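Practising on doors before the real door: a talk with Folasade Garba

20/03/2019

Folasade Garba does not like to call Zerkix a simulator. "There are already good simulators, and we use one of them underneath," she says. "What we sell is the rooms." We speak in the small office of Nimgate, the company which makes Zerkix, and on her desk are two keyboards and a door handle without a door.

Zerkix is a package of computer-made home interiors for people who develop household robots. The customer loads a room, places the model of his own robot inside it and lets it try tasks such as opening a door, going around a table or finding a thing on a shelf. The present version has 60 rooms. Each one can be changed by the customer: the colour of the floor, the covering of the walls, the height of the furniture, the kind of handle.

I ask her why somebody should pay for this, when many free rooms can be found on the internet. She is not offended by the question. "Please use the free ones first. I say it to every customer. Then open a door in them and look at what happens. In many of them the door is only a box on the wall. You cannot turn anything. In our rooms the hinge has friction, and you can set how heavy the door is."

The walls are a subject she returns to several times. In the first version all of them were plain, and a team that tested the package, from a small firm called Ostuto, complained that their robot was doing too well. "They were right," says Garba. "A plain wall is a gift to the vision software. People at home have wallpaper, with dots and stripes and strange little marks. So we made patterns, and some of them are ugly, I admit it. The ugly ones are asked for most often."

Ostuto has now used the package for 19 weeks. Their engineers told her that the number of failed attempts went up strongly in the first days with the new walls, and that it took them a long time to bring it down again. She tells this as good news. I suppose that for her it is.

Not everything in Zerkix works as one would wish. I tried the trial version for three evenings before our meeting, on a computer that is not new, and the larger rooms were slow to load. Changing a wall was easy, but to save the changed room under another name I had to read the manual two times. Soft things are also missing. There are no curtains and no towels, and the carpets are flat like paper. Garba makes a note when I mention the saving. About the curtains she only sighs. "Cloth is expensive to calculate. We have one person, Mao is the name of his project, who works only on cloth. I will not promise a month. Well — he says April, but I did not say it."

The price is 80 euros a month for one workplace, and schools get the first 3 months without payment. There is no version that one can buy once and keep, and I think this will disturb some smaller laboratories. Garba answers that the rooms are corrected all the time and that she does not want old mistakes to stay in use for years.

We speak also about what a simulated room cannot teach. She is quite strict here. A robot that opens every door in Zerkix can still be helpless before the door of a real kitchen, where the frame has swollen and one must pull and lift together. "We tell the customers to go into a real flat early, even when the robot is bad. Then come back to us with the list of what went wrong. Two of our door types were made from such lists."

Before I leave, she starts a room on the bigger screen and begins to explain the settings for the view of the robot. A customer can choose where the camera sits and in which direction it looks, and she advises not to make it too comfortable.
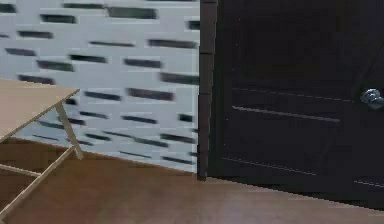
"People put the camera in the middle of the room, high, so that everything is nicely inside," she says. "Their robot will never stand like this. It will stand too close to something, and half of what it needs will be outside of the view. I want that they train with this from the first day." Then she closes the program and asks me to write down, one more time, which step of the saving I had not understood.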